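Collecting Demonstrations for a Learned Grasping System
Final Report, Liscombe Project
Submitted by Osian Griffiths
June 8, 2020

1. Purpose

The Liscombe project set out to build a small set of human demonstrations from which a grasping policy could be trained. The training itself is the responsibility of the Beddoe group and is reported separately. This report covers the collection of the examples, the rules applied to them, and the changes recommended before work resumes in August.

2. Equipment and Method

All demonstrations were recorded with a hand-held gripper carrying its own camera. The operator performs each task by hand, and the video is later paired with the estimated motion of the tool and the width of the jaws. Files were named and stored in Utasance, the department's recording archive.

Every demonstration begins with the jaws open and nothing between them. The operator holds this position for 3 seconds before reaching for the object. Both finger pads must be in view at the start, as the jaw width is measured from them. 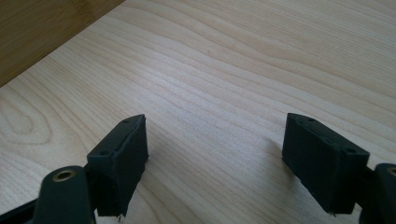
3. Recording Sessions

Three sessions were held, each limited to 45 minutes of recording. Longer sessions were tried during the pilot and were dropped when operators began to rush the approach. In total, 203 demonstrations were accepted.

A demonstration was rejected if the operator changed grip partway through, if a pad left the view before the grasp, or if tracking was lost. Failed grasps followed by a clean second attempt were kept and labeled "recovery." The Kornar labeling sheet had no field for these, so the label was entered under comments.

4. Difficulties

Tracking was weakest when the camera was close to a plain surface. Visible wood grain helped in some recordings, but it did not fully solve the problem at low heights. Two operators also differed in how fast they closed the jaws, and this difference remains in the data.

5. Recommendations

The labeling sheet should be given a recovery field. Closing speed should be practiced before each session. Screws on the finger pads should be checked at the start of the day and the check entered in the session log.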